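Clakeo Community > Crafts & Hobbies > Brush, Pen & Ink
Tags: calligraphy, brush care, storage, felt mats

Do I really need a brush rack, or is a mug fine?

I've taken up Chinese calligraphy, having failed at sourdough. I own four brushes, a bottle of ink and a bamboo mug that I stand the brushes in, hair up, after rinsing. The hair has started splaying at the base like an old toothbrush. A friend says I need a proper hanging rack. The one I've been shown costs more than everything else I own for this hobby put together. Is it a real tool or a piece of furniture for people who like dragons? Also, is there any way of getting ink out of a felt mat?

Thenmozhi Kurian
12 Dec 2019

16 people found this useful

Wullell
just get the rack, you know you want it

Anil Poduval
A mug is fine for dry brushes. For wet ones it's a slow way of ruining them - the water runs down into the ferrule, sits there with whatever ink you didn't rinse out, and loosens the glue. Rinse in cool water until it runs clear, squeeze gently, shape the tip with your fingers and hang it hair down. Once it's properly dry it can go back in the mug and look scholarly.

You don't need carving. I hung mine from cup hooks under a shelf for years and the brushes never complained. If you do buy a rack, check that the longest brush clears the bottom rail with the loop on, and that the feet are wide enough. Tall narrow ones go over if you so much as sneeze.

As for the mat, leave it. Felt stains, that's its job. Dab up fresh ink with a damp cloth and accept the rest as a record of your progress. I'd stick with a mat that has the squares printed on it, as you can see them through thin paper and your characters stop sliding downhill. Mine still slide a bit. 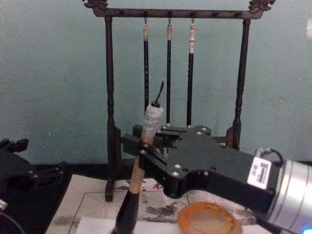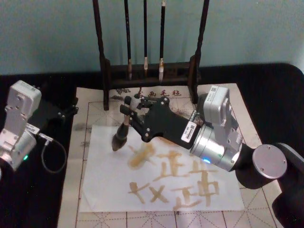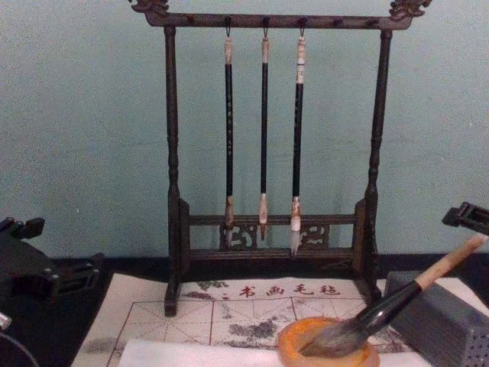 Three brushes on a dark wooden rack, hanging by their loops or hooks

Pinto
Mine came with one hook missing so check the box before you throw it out. Otherwise no regrets.

44 views today - 3 replies - Share
Contact us | House rules | Copyright Clakeo Community | Back to top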